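Reading time: 4 minutes

Two-arm build, shared workshop. Handout 4, February 2018

Notes by Ostap Koval. Goes with the bench session at Sostley. Bring your own hex keys, the workshop set is missing the small ones again.

Where we got to

Handout 3 stopped at the bare arms on the bench. Both joints tested one at a time, no load. Since then: brackets printed, cables run outside the links, first moves with two arms powered together. Mirkumby is the name of the whole build, Drakos is just the control script. People keep mixing them up in the log.

Money so far

Budget was 1,000. Spent 1,052, mostly second power supply plus reprints. The overspend came out of the November jumble table so no one is chasing anyone. Please still write down what you buy. Even screws.

Brackets

White plastic, printed at Unow on their big machine. First lot cracked at the screw holes. Walls too thin, my fault, drew them late at night. Second lot is thicker and holds. Things to check before fitting:

- holes cleared out with a hand drill, not the screw
- no lifted corners on the flat plate, sand it if it rocks
- bracket sits square to the last joint before you tighten anything
- screws in loose, then cross pattern, then a final nip

If a screw squeaks going in, stop. Take it out, look at it.

Cables

One per arm, outside the links. Leave slack. More than you think. Turn each joint by hand through its full travel with the power off and watch where the cable goes tight. If it goes tight anywhere it will pull out there, usually in the middle of a move and usually with someone's hand close by.

Don't tape cable to a joint collar. Tape to the link, either side, loop between. Somebody did it the other way last month and we lost an evening finding the break.

Powering up both arms

Order matters:

1. Stop button within reach, second person holding it
2. Left arm on, wait for it to settle
3. Right arm on, wait again
4. Drakos in slow mode, check the two zero postions match the sheet
5. One joint at a time, then pairs

Slow mode is capped in the file at line 389. Do not edit that line. If you need it faster ask me and we do it togther.

The arms don't know about each other. No collision check at all yet. So the overlap in the middle, in front of both, is the dangerous bit. Until the check is written only one arm goes into the overlap and the other is parked back.

Floor setup

Sheet down first, then whatever is being worked on. Plastic tarp is fine but it creases and things with feet catch on the folds. Flatten it out from the middle. Check again after moving anything heavy.

Working height is low, so the arms reach forward and down. Cables need another look in that pose, they hang differently than on the bench. Both arms at the white tray with the four posts:

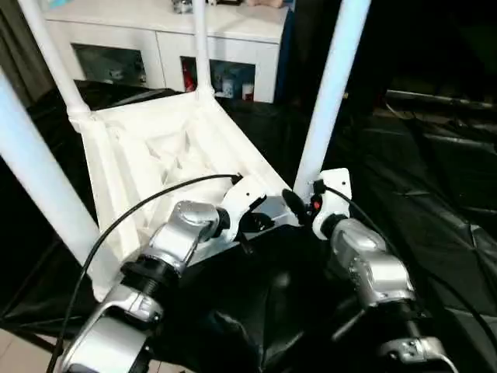 Homework before the next session

Read the joint sheet, both sides. Write down which joint on each arm you would move first to back away from the tray, and why that one. Pencil is fine.

Pick one bracket and redraw it with fewer screws. Keep the wall thickness from the second lot.

Whoever has the calipers, bring them back.

Still open: strain relief at the base end, labels for left and right cable (same plug both sides, daft), and where to store the tarp.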